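Nordale Ice Hockey Club

12 shares | 4 comments

Nordale Ice Hockey Club is an amateur ice hockey club based in Prasstead. It plays its home matches at the Allutis Rink, which has seating for 200 spectators. The club enters one senior side and one junior side in regional competition.

History

The club was formed by former members of a works team who wished to continue playing after their employer withdrew its support. Wichai Kaewkla served as its first chairman and arranged the original lease of the rink. For its first two seasons the club played friendly matches only, mostly against visiting student sides.

League hockey followed, and Nordale finished bottom of its division in the opening campaign. Results improved under the coach Nantana Paisan, who placed greater weight on defensive play and brought several juniors into the senior side. The club won the Kamolrat Cup in her fourth season, with Pongsak Sitthichai scoring the only goal of the final in the third period. 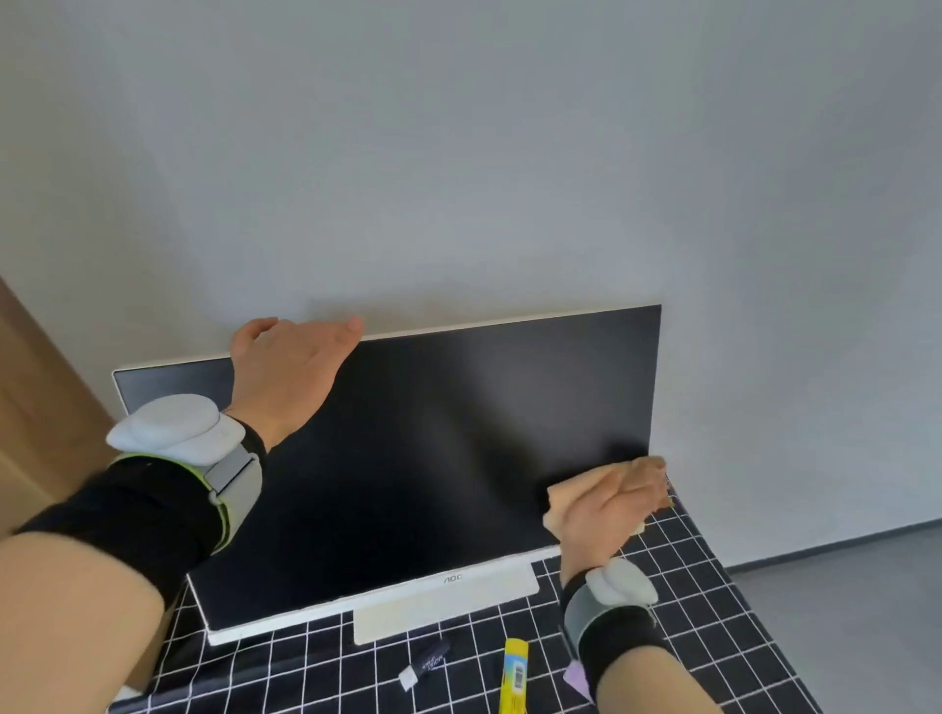 How is the Kamolrat Cup decided?

The cup is a knockout competition played over single matches, with the final held at a neutral rink. Ties that are level after three periods go to overtime and then to penalty shots.

Colours and home ice

The senior side wears dark green with white sleeves at home and reverses these colours away. The ice at Allutis is slightly narrower than that of most rinks in the division, and visiting coaches have at times objected to its short corners. A request to widen the surface was refused by the landlord.

Records

Kamol Suksawat holds the club record for senior appearances. The record for career goals stands at 77 and belongs to Sitthichai, who retired as captain. The goaltender Tassanee Suksawat holds the record for shut-outs in one season.

Page last revised 5/12/19

Comments (4)

greenline: The first chairman also drove the team bus. Could that be added?

M. from Prasstead: I was at the final. The goal came off a rebound and went in very low on the left.

puckdrop2: Is there a list of captains anywhere?

greenline: There is one on the wall by the skate hire, but it stops a few seasons back.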